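Sorting small play food: one big bin or many small boxes?
Dollhouse and Play Kitchen Forum > Storage and Tidying

hkinoshita
Sunday, August 20, 2023
Hello everyone. I would like some advice about play food. My daughter has around 200 small pieces (fruit, bread, fish, tiny eggs and so on) and they were all living in one cloth bag. Every evening she turns the bag over on the carpet and it takes us a long time to put all back. I have bought 10 small boxes with lids from Dollside, one for each kind of food. Now I am not sure it was a wise purchase. She is four years old and she cannot open the lids without my help. Do you keep yours in kinds or all together?
Hideaki

kirstin_m
Lids are the problem, not the boxes. Take them off and put the boxes in a drawer. We have done kinds for two years and my boys know where the bread goes.

Munro_Gregor
I disagree with Kirstin, sorry. We had the same system and I was the only person in the house who used it. After one week there was cheese in with the fish. One open bin, low sides, finished. Mine came from Vuvum and it was cheap.

kirstin_m
Gregor, one bin is only your cloth bag with harder sides. She will tip it out the same way.

Munro_Gregor
She can see to the bottom of a bin. She can't see into a bag. When mine can see the piece they want, they take it with the hand and leave the rest.

agnes.rennie
Both of you are a little right, I think. With my granddaughter I do two steps. First everything goes in the bin, quickly. Then on a rainy day we sort the bin on the table and she likes it as a game. Do not do it on the floor, the peas go under the radiator and you find them in November.

hkinoshita
Thank you Agnes, this is a nice idea. What size of bin do you use? I have seen one from Handik but I think it is too deep for her arm.

agnes.rennie
I never measured it. She can touch the bottom while she is standing beside the table, and this is the only test I made.

innes_mac
Can I ask about the colour? We have a wooden tray and the brown pieces disappear in it. The little sausages especially.

Munro_Gregor
White. Everything shows up on white.

kirstin_m
It also shows every bit of felt tip, be warned. But yes, for finding small things I agree with Gregor for once.

hkinoshita
I have decided to try a white bin for the daily play, and I will keep four of the small boxes, without lids, for the pieces smaller than a coin. The other boxes I will use for buttons. We tried the bin on the table today, starting with only a few pieces, and I will add more when she has learned to put them back. If somebody wants six good lids, please write to me.

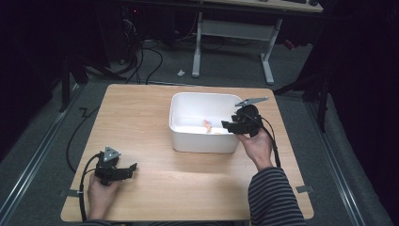 White bin on the light wood table, with the orange piece inside.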